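Can a machine clear the table yet? A talk with Gerrit Dekker

2021-01-20

Gerrit Dekker did not want to begin with the good news. We had hardly sat down in his office at Meddale when he told me how many attempts his small group had written in their book since August. "It is 1,071," he said. "You may print that. But then you must also print that 306 of them failed, and that the jobs were very easy ones."

The jobs are the kind a child gets before pocket money. Pick up a thing, put it in the bin. Put a spoon in a cup. Fold a cloth one time. Dekker worked for many years at Drekau, where machines packed tins in a factory, and he says that he came to household work with too much confidence.

"In the factory the tin is always in the same place," he explained. "At home there is no same place. My wife moves the bin, I move it back, the dog moves it again. For the machine this is each time a new kitchen."

I asked him which chore is nearest to being solved. He thought for a long time and looked at the ceiling.

"Throwing away small rubbish from a table," he said then. "If the table is clear, and if the bin is open. These are two big ifs."
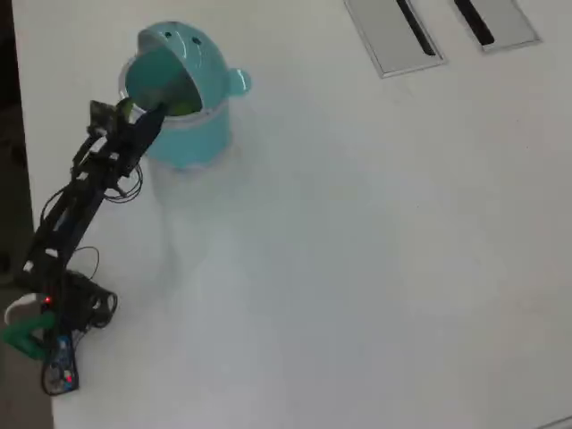 The opening of a bin is, according to him, a much harder thing than people believe. A person drops the rubbish from above and does not think about it. A machine has to know where the edge is and how far it may go in, and it must let go at the right moment. When it lets go too early, the rubbish lies next to the bin. When it goes too deep, it can push the whole bin over.

His colleague Frauke Nolte, who joined us with the coffee, is less patient with the subject. She prefers to speak about shops. "People ask me if it can fill shelves," she said. "For boxes of one size, I would say soon. For a bag of onions, please ask me again later."

She would also like visitors to stop asking about ironing.

Would either of them buy such a helper today, with their own money? Nolte laughed and said no. Dekker was more careful. He would perhaps pay for one that only tidied his desk in the evening, if it was allowed to be slow. "It can take the whole night for two pencils," he said. "I am asleep, I do not mind."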